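Plurkus im Test: Socken aufhängen lernen mit zwei Armen
Erfahrungsbericht vom 29.12.2024

Ich wollte ja eigentlich nur mal reinschauen. Plurkus lag seit Oktober als offenes Paket herum, das Paper dazu hatte ich halb gelesen und dann wieder vergessen, und bei uns in Zastitz lief sowieso noch die alte Pipeline mit Clestar. Dann hatte ich zwischen den Jahren plötzlich Zeit, die Zelle war frei, und jetzt sitze ich hier und schreibe eine viel zu lange Rezension über ein Lernverfahren für Wäsche. Na gut!

Für alle, die das Paper nicht kennen: Plurkus ist Imitationslernen für zweiarmige Aufgaben mit weichen Sachen. Man steuert die Arme von Hand durch die Aufgabe, nimmt das auf, und das Netz lernt daraus, was es beim nächsten Mal tun soll. So weit kennt man das. Neu ist, dass das Modell die Handgelenkkameras und die Übersichtskamera nicht gleich gewichtet, sondern selbst lernt, wann es wohin „hört“. Ist der Greifer weit weg vom Stoff, zählt vor allem die Übersicht. Kommt er nah ran, kippt das Gewicht Richtung Handgelenk. Klingt nach einer Kleinigkeit, und ich war entsprechend skeptisch (solche Umschalt-Ideen habe ich schon drei- oder viermal scheitern sehen, zweimal davon meine eigenen).

Bei Strickzeug macht es aber einen Riesenunterschied. Dicke Rippen, Bündchen, Fransen, alles, was sich beim Anfassen verformt, sieht aus der Nähe komplett anders aus als von oben. Clestar hat mir bei gestreiften Bündchen regelmäßig danebengegriffen, immer ein kleines Stück zu weit im Stoff, und dann hing das Teil schief oder doppelt gelegt in den Fingern.

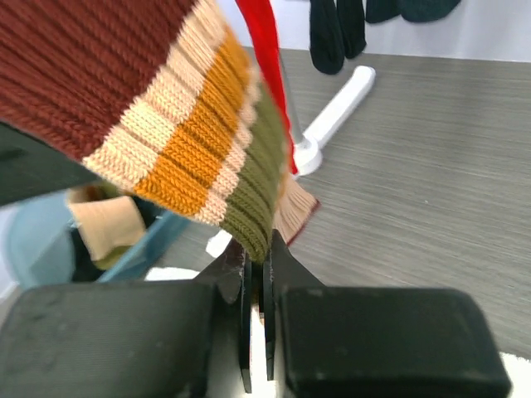 Was mir am Anfang richtig auf die Nerven ging, war die Installation. Die Anleitung setzt voraus, dass man die Kameras schon synchron hat, und zwar sauber. Hatte ich nicht. Meine Handgelenkkamera hinkte der anderen ein bisschen hinterher, und Plurkus meckert da nicht etwa, es trainiert fröhlich drauflos und liefert dir dann einen Greifer, der immer kurz vor der Socke zumacht. Einen ganzen Nachmittag habe ich am Netz gesucht und es war der Zeitstempel. Eine Prüfung beim Start wäre so einfach gewesen! Bitte, liebe Leute, baut das ein.

Die Aufnahmen selbst sind dafür angenehm. Im Paper steht, dass 200 Vorführungen pro Aufgabe reichen, ich habe am Ende 247 gemacht, weil ich die ersten ziemlich verhunzt hatte und nicht wusste, ob ich sie wegwerfen soll. Habe sie dringelassen. Die Software erlaubt bis zu 300 in einem Datensatz, danach muss man aufteilen, was ich etwas willkürlich finde, aber gebraucht habe ich es nicht. Sehr nett ist die Funktion, mit der man schlechte Abschnitte mitten in einer Vorführung markieren kann, also wenn man zum Beispiel mit dem linken Arm hängen bleibt und neu ansetzt. Die werden dann beim Training schwächer gewichtet und der Rest bleibt nutzbar. Das hätte ich gern schon vor Jahren gehabt.

Zum Ergebnis. Ich habe nach dem Training 60 Durchläufe gemacht: eine Socke vom Haufen nehmen, zum Ständer bringen, anklammern. Bei einzelnen, halbwegs frei liegenden Socken klappte das fast immer, da war ich wirklich platt. Auch das Umgreifen von einem Arm zum anderen läuft flüssig, ohne dieses Zittern, das ich von Clestar kenne, wo beide Arme erst mal höflich aufeinander warten. Wenn die Socke beim ersten Versuch wegrutscht, fasst Plurkus einfach nach, obwohl ich das nur in ein paar Vorführungen drin hatte.

Schlechter wird es, sobald sich die Sachen stapeln. Dunkel auf dunkel ist schwierig, schwarze Socke neben schwarzem Shirt ist der Endgegner, da hat er mir zweimal den Ärmel statt der Socke hochgezogen. Und der Bügel mit den Klammern! Der pendelt. Im Paper ist der Halter fest montiert (steht da in einem Nebensatz, ich habe es erst beim zweiten Lesen gemerkt), bei mir hängt er frei an der Stange und dreht sich weg, sobald ein Finger dagegenkommt. Ich hatte gehofft, dass der zweite Arm von allein lernt, den Bügel festzuhalten, und das tut er auch, aber nur, wenn man es in den Vorführungen wirklich konsequent so macht. Ich hatte es mal so und mal so gemacht, und genau so unentschlossen hat er dann auch gearbeitet.
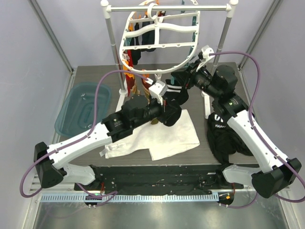

Rechenzeit: völlig in Ordnung. Ich habe über Nacht auf unserer normalen Workstation trainiert und hatte morgens zum Kaffee ein brauchbares Modell. Im Betrieb läuft es schnell genug, dass die Bewegungen nicht ruckeln. Beim Laden des Modells gönnt es sich allerdings eine lange Gedenkpause, bei der man jedes Mal denkt, es sei abgestürzt. Ein Fortschrittsbalken würde mir reichen, es muss nicht mal ein ehrlicher sein.

Noch ein Wort zu den Greiferfingern, weil das in den Foren ständig gefragt wird. Ich hatte erst die dicken Finger von Kasten drauf und damit war es ein einziges Gewürge, die drücken den Stoff eher weg, als dass sie ihn fassen. Mit schmalen, flachen Fingern ging es sofort besser. Das liegt natürlich nicht an Plurkus, aber wer die Methode bewerten will, sollte das vorher klären und erst danach Vorführungen aufnehmen. Ich durfte nämlich noch mal komplett von vorn anfangen. Die von Kasten liegen jetzt in der Schublade und kommen vielleicht für Handtücher wieder raus.

Die Dokumentation ist so mittel. Der Teil zu den Aufnahmen ist super geschrieben, mit vielen kleinen Hinweisen, bei denen man merkt, dass da jemand selbst lange Socken aufgehängt hat. Der Teil zur Auswertung besteht aus einer halben Seite und einem Verweis auf ein Skript, das bei mir nicht lief. Ich habe mir die Erfolge dann per Hand in eine Tabelle geschrieben, ging auch.

Von mir gibt es vier von fünf Sternen. Einen ziehe ich für die Sache mit den Zeitstempeln ab, da bin ich nachtragend. Wer mit starren Teilen arbeitet, braucht das alles vermutlich nicht und ist mit Clestar weiter gut bedient, das ist einfacher einzurichten und verzeiht mehr. Für Stoff bleibe ich bei Plurkus. Als Nächstes nehme ich einen neuen Datensatz auf, diesmal mit immer festgehaltenem Bügel und mehr dunklen Sachen im Haufen, und wenn die Schwarz-auf-Schwarz-Geschichte dann besser läuft, trage ich das hier nach.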